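Subject: Re: [swap-list] Odds and ends bin, what's left
From: Malsha Jayasinghe
Date: 2018-12-04

Hi all,

Hellora wrote:
> Is there anything left in the small stuff bin? My niece has lost her
> round brush again and I refuse to pay 7 dollars for another one. Also
> we are always short on building blocks, any color, any size.
> Will you still be doing the table in March?

You're in luck, there's a round brush! It's a blue one with a see-through handle, and it's yours if you shout before the Munasinghe crowd sees this. I can put in one yellow block too (just the one, sorry, the big bag of 75 went to Gimine months ago and I hear they're still finding them under the sofa).

Apart from that it's mostly little things. There's a light green plastic piece with a wavy rim that I can't place at all. My best guess is it belongs to some kitchen gadget, so if you're missing a part, please have a look! The tiny blue-grey toy figure is up for grabs as well, and so is the red-orange hexagon.

Everything is free as usual, pickup at Werkus any evening after 5. And yes to March, I'll send the sign-up around once I have the room.

Malsha

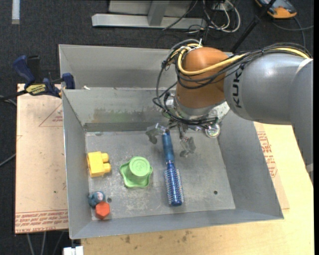 The small stuff bin, blue brush and green mystery part included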